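Ashley Dobson
ok so three sessions into Sundow with the Friday group and I have Thoughts. thread

box says 600 cards. we have opened maybe a third of them?? the rest are sealed in little envelopes and Marcus is not allowed near them

basics if you haven't seen it: you're smugglers, the river floods every night, you move cargo from Riddale up to Lockwood before the water takes the road. no dice. you play two cards, top half of one, bottom half of the other, except the bottoms are all terrible until you upgrade

first session: lost. second session: lost, slower

third session we won with ONE card left in my hand. screaming. neighbor knocked

the ferryman is the best class and I will not be taking questions. he's boring for two scenarios and then you get the tow rope and the whole map changes shape

rulebook tho. 142 pages and flooding is explained on three diffrent ones, and they don't agree. we went with the meanest reading. I think that's right?

edit to that, someone sent me the FAQ. it is not right. we've been drowning ourselves for no reason

setup took us 40 min first time, down to 15 now. buy the tray. or make one out of whatever, just sort the terrain tiles by letter before you put them away, PLEASE

Nerklow expansion: adds a second river. haven't touched it. people say wait till after scenario 12 and I belive them

two player is fine, four is better, three is weirdly the hardest because the flood deck doesn't scale down enough. pull one of the black cards and it plays ok

campaign log says we're at 384 coin and somehow still can't afford a mule

the legacy stickers, I know, I know. we're using the removable ones. don't yell at me

next session we pick: burn the Lockwood bridge or pay the toll. I'm voting bridge. the toll is 90 coin and the toll guy was rude to us in scenario 2

will report back. if the ferryman dies I'm deleting this thread
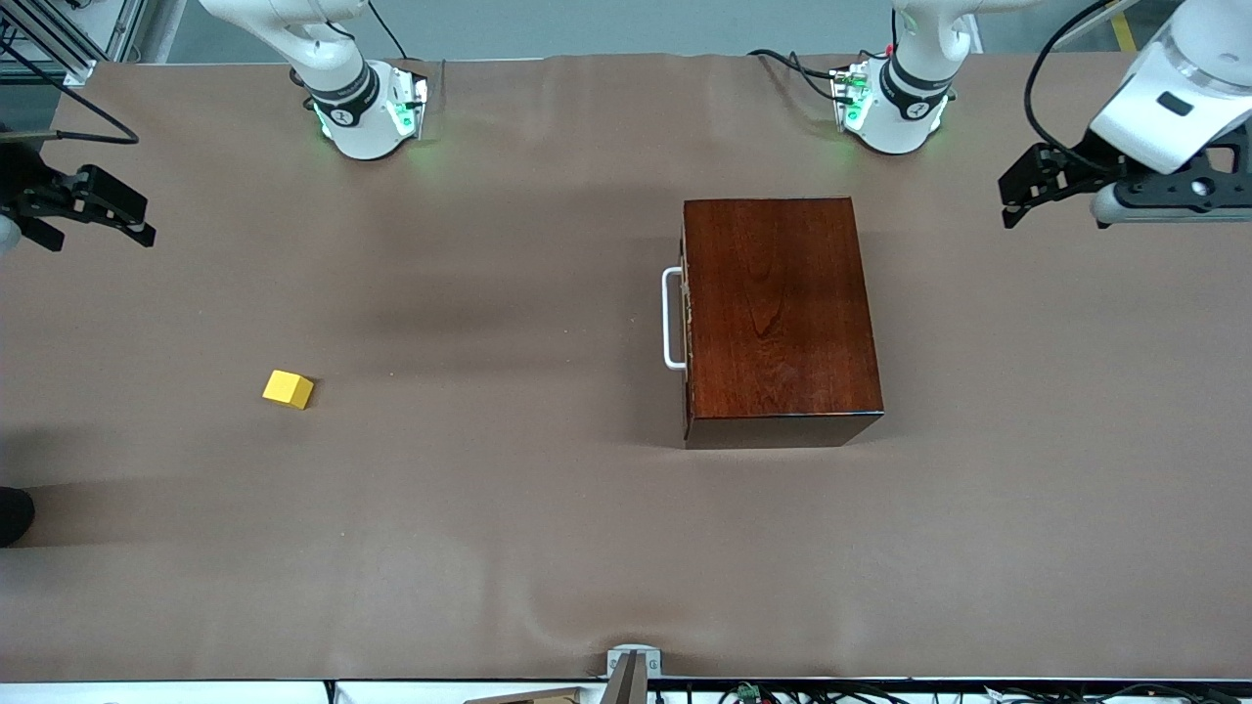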